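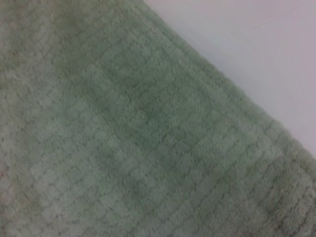
A green towel on the worktop, as the wrist camera sees it. Most of my working day looks like this.

I want to make a case for boring rules. I know how that sounds, and if you'd met me five years ago I'd have been the one rolling my eyes at the back of the room while somebody read out the house style for folding a bath sheet. But I've spent a good long while now at Workex, helping to teach robot arms to handle laundry, and I've come round to the view that our trade has plenty of safety rules and hardly any decent ones about the work itself.

Take the towel up top. Pale surface, soft green pile, one straight edge running across. Now, is it ready to be folded? You'd think that was an easy one! It took our team at Tretville the best part of February to agree on an answer, and I still get messages about it.

Some of us said a towel is ready once it's lying mostly flat. Fine, but how mostly? A thick towel never goes properly flat, it has little hills and dips in it whatever you do, and the light catches the hills and leaves the dips looking darker. I've watched sensible people argue over whether a dark patch in a picture was damp, squashed or just in the shade. From one picture you often can't tell, and that's my first rule, if anyone's collecting them: don't write down what you can't see. If the label sheet has a box for "damp" then somebody has to touch the towel and tick it at the time. Guessing later from the pictures should be banned outright.

I'd go further and say every label sheet ought to have a "can't tell" box, and nobody should get told off for using it. We had a sheet without one for ages. People filled in something because the form wanted something, and the numbers looked lovely and tidy. When we finally put the box in, the numbers got messier and I trusted them a lot more.

My second rule is about blur, and here I'm going to annoy some friends. There's a habit in this business of chucking out the soft, fuzzy close-ups and keeping only the crisp ones. I understand it (crisp ones are nicer to look at, and they go down well in a slide deck). But a camera on the wrist gets very near the cloth, and near the cloth things go soft. If that's the view the arm is going to have when it's doing the job, then that's the view it should be learning from and, more to the point, the view it should be tested on. We went through one batch of 1,049 clips where the tidying-up had been done before anybody asked what the tidying-up was for. I'd have that written into the standard in big letters: say what you threw away, and say why.

Third, edges. Everybody in towels talks about corners, corners, corners. Lovely things, corners, but half the time you haven't got one in view. You've got a long hem the same colour as everything else and that's your lot. The draft guide that went round from the Farina project had 13 pages and 2 lines on hems. Two! I wrote back a rather long email. A proper guide would say what counts as an edge when there's no contrasting stitching to help you, and whether the fuzz at the rim is part of the towel or not, so that two people marking the same picture put their line in the same place.

The usual complaint is that all this slows people down, and yes, it does. The folks at Dernevton told me they'd sooner collect twice as much and let the mess sort itself out. I don't think it does sort itself out. I think it ends up in the arm, and then some poor soul in a hotel laundry is stood next to it wondering why it's happy with white towels and hopeless with green ones, and there's no paperwork to tell her.

She's the one I'd write the rules for, by the way. Most of the guidance I read is written by engineers for other engineers, and it's full of words you'd never say out loud. If the person who loads the machine can't read the page and tell whether it's been followed, I'd send it back and ask for a shorter one.

Anyway, the comments are open, and if your lot has a written rule for when a towel is flat enough, please do send it over. I'll swap you ours, though I should warn you the bit about bath mats is still being argued over.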